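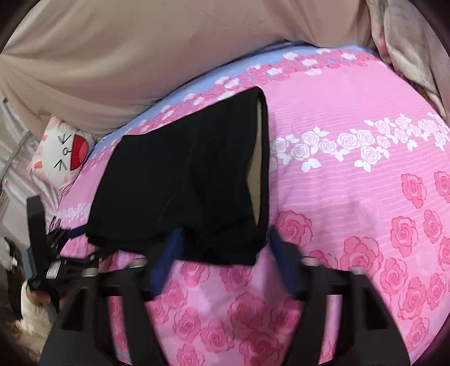

Drultby Textile Gallery: Folding and Flat Storage

Dark garments are hard to judge at the folding stage. Seams and creases barely show on matte black cloth, so the fold is checked by its outline and its edges. These notes accompany the Drultby gallery and cover folding on a bed, over a patterned sheet.

Black garment, folded, on a pink floral bedsheet. Faint creases, a subtle seam down the middle.

Right side: the layers part and a narrow strip of beige lining shows, widest at mid-length. To close a gap like this, lift the top layer, draw it outward and lay it down again — do not press first.

Lower edge: thicker than the rest and slightly rumpled, with overlapping layers. Smooth from the center toward the corners before stacking.

Outline: four-sided, with a rounded peak along the top. For shelf storage, turn the peak under to get a straight edge. Stack no more than 12 pieces of this kind, dark with dark.

Surface: a printed sheet gives good contrast with black. Pull it taut and brush off lint first.

Notes by Relu Preda, layout by Anselmo Vallejo. Last revised 27 September 2025.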